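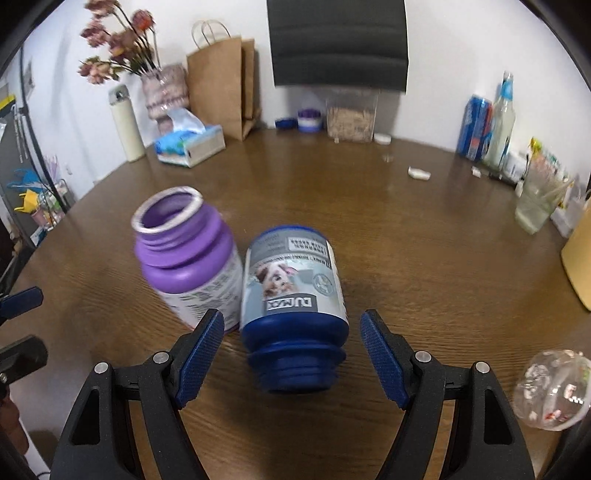 Two of the practice jars between the fingers of a hand-held gripper.

Jar sorting at Rollcombe: where things stand

The returns bench at Rollcombe has been hand work since the building opened. Jars and tubs come back from stores, someone checks the label, sets the lid aside and puts the jar with others of its kind. Since June, part of that work has been recorded so that a robot arm from Brudberg can be trained to do it.

The recording is done by our own people. They pick up and set down jars with hand-held grippers, which have a camera on them, and the arm's software learns from the footage. The target for the first round is 1000 recordings. Jars were chosen first as they make up most of the returns and come in shapes that are hard on the wrists over a full shift.

Adelino Morais has worked returns for 26 years and has been on the recording rota from the first week. He says the grippers are slower than hands and that the first days were frustrating. "You have to think about which way the jar is facing before you close on it. With your fingers you never think about that." He has asked for shorter sessions, and from now on nobody will record for more than 2 hours at a stretch.

Recording time is paid at the normal rate and does not count against anyone's bench totals. If your totals for June look low, see Normand Ross and he will correct them.

Several of you have asked what happens to the bench jobs. The plan agreed with the shop stewards is that the arm will take the plain sorting of jars. Label checks, damaged goods and anything leaking will stay with people. Two bench positions will move to the Akolgo line, with training, and these will be offered before anyone is assigned. No decision has been made about tubs or cans, and Normand expects none this year.

Please keep personal items off the bench where the arm will be fitted. Spare lids go in the tray by the scale.

Questions in writing can go in the box outside the break room. Answers will be posted beside it from 26/07/2019.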